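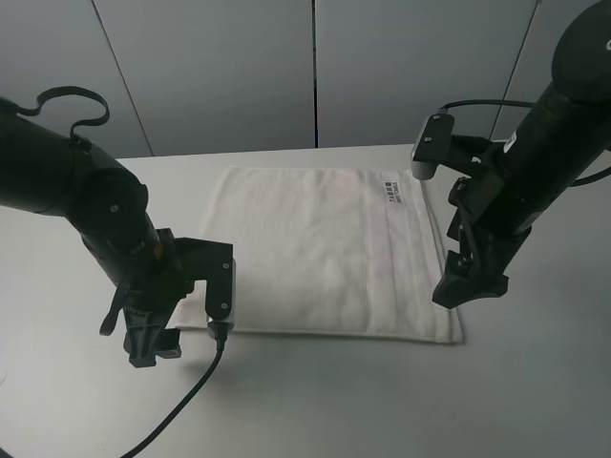
The Register of Casts

Feven Birhane was appointed Keeper of Drawings at the Stodberg School of Art in September, on the terms usual for that post. She was to maintain the register, to supervise the copying room on weekdays, and to admit students to the study collection in groups no larger than the room allowed. The letter of appointment ran to one page. With it came a ring of keys and a copy of the rules, last revised under the previous Keeper, Mr. Murín, who had held the position until his retirement and had left the school no forwarding address.

The copying room was on the north side of the building. First-year students were sent there to draw plaster hands. They drew them in pencil, on Zestier paper, at arm's length, and were forbidden an eraser until the second term. The rules stated that a student should look at the cast for as long as he or she looked at the paper. Mr. Murín had underlined this sentence in the office copy and had written beside it, in ink, "Longer."

In her second week the Keeper began to check the register against the shelves. The work was done after the students had gone. She read each number aloud, found the cast, turned it over, and made a mark in the column. Hands came first, then feet, then the heads of children, then a long run of drapery studies that had been given to the school by the Penon family and had seldom been asked for since. The numbers were painted on the undersides in red.

Number 1490 was entered as "Left hand, open, resting." It was in its place. Number 1521 was entered as "The same, closed." The shelf held a clean oval in the dust where a cast of that size would have stood, and the cast was gone.

The rules were clear as to what followed. A missing object was to be reported in writing to the Director by the end of the working day. The Keeper wrote the report, stated the number and the description, and left a blank for the date on which the object had last been seen. To fill the blank she went to the attendance books, in which every student was required to write the number of the cast chosen for study.

Many students had drawn the open hand. It was known to be easy, or was thought to be, until the thumb. The closed hand had been drawn by one person only. The same signature appeared against it on every Friday for the whole of the last year, at an hour when the room was shut to students, and the signature was Mr. Murín's.

She did not send the report that day. She recorded the delay in the daybook, as the rules also required, and gave as her reason "inquiries."

The drawings were in the plan chest, in the lowest drawer, which none of the keys on the ring would open. She found the right key taped beneath the drawer above it. Inside was a folder holding 20 sheets, each with the closed hand in the same position and under the same light. None was signed. The Keeper laid them along the copying tables in the order in which they had been kept and walked beside them from the first to the last.

The early sheets were correct. Any examiner would have passed them. The knuckles were placed by measurement, the shadow beneath the fist was laid in with even strokes, and the contour closed where it ought to close. Toward the middle of the series the measuring lines disappeared. After that the contour began to fail. It wavered along the back of the hand, stopped, and was taken up again some way off. On one sheet the smallest finger had been drawn three times, each a little apart from the others. On the last there was a wrist, a shadow, and a patch of bare paper between them.

The Keeper had trained as a draftsman and she examined the last sheet for a considerable time. The pressure of the pencil was uneven. The hand that had made it had not been steady, and she understood that it had been growing less steady for a year, and that the man had chosen an hour when he could be alone to find out how much of it he still had.

She looked again at the bare patch. The fist was there. It was held in place by the wrist and the shadow, and it was heavier than the fist on any of the other sheets.

On the following day she put two matters before the Director. The first was the report, now complete, which stated that number 1521 had last been seen in the care of the former Keeper and was presumed to have left the building with him. The second was a request that the object be written off without further action, and that the folder be entered in the register in its place.

The Director read both. He asked whether the drawings were of good quality.

"The first ones are," said the Keeper.

"And the others?"

"I would ask that the others be made available to students."

He observed that the register was a register of casts and had no provision for works on paper. She replied that it had no provision for an empty number either. He signed the second document and retained the first, and asked her to close the door on her way out.

The entry was made that afternoon. Against 1521 the old description was left standing, and after it, in the Keeper's hand, were the words "see folder." A copy of the last sheet was hung in the copying room beside the window, without a label. Several students asked whether it was finished, and were told to return to their work.

In the spring term a parcel was delivered to the porter's desk. It contained a plaster hand, closed, packed in newspaper, with the red number worn almost away. There was no letter. The Keeper signed for it, carried it upstairs, and set it on the shelf in its oval, where the dust had by then begun to settle. Then she opened the attendance book, wrote the number, the hour, and her own name, and drew up a stool.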